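Category: Home & Yard > Sandboxes and Play Areas

July – thread started by kuldeep_uniyal

**Play sand or washed river sand?**

kuldeep_uniyal
Building a sandbox for my two kids along the back fence. Inside measurement is 54 inches square. The yard in Kandpal sells washed river sand much cheaper than bagged play sand. Has anyone used it? I figure I need roughly 18 bags if I go with the bagged stuff.

valtness54
We used river sand for three summers. It drains well but it won't hold a shape, so castles are out. Kids mostly dug holes anyway.

Stumis
Disagree on that. Ours packs fine if you hose it down first. Depends on the grain. Ask the yard for the finest they have and take a handful home before you order.

mrs_woliner
Bagged every time. I had river sand delivered and found small sharp stones in it. Sent it back and lost the delivery fee.

valtness54
Stones mean it wasn't screened. That's the supplier – not river sand in general.

mrs_woliner
Maybe so, but I'm not sifting a whole load by hand to find out.

kuldeep_uniyal
Thanks. I'll get a sample first. Next question is depth. The plans I have say 7 inches.

Stumis
Seven is fine for toddlers. Go to ten if they're older and have real shovels. And put a lid on it or the cats will move in.

valtness54
Plastic shovels hold up fine in loose sand. Get the kind with a proper handle, the flat little ones snap in a week.

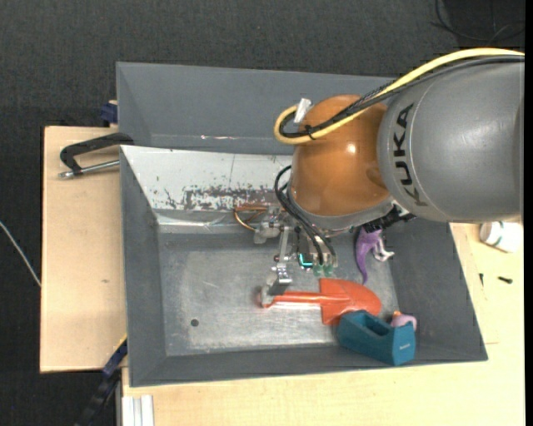

Reading time: 1 min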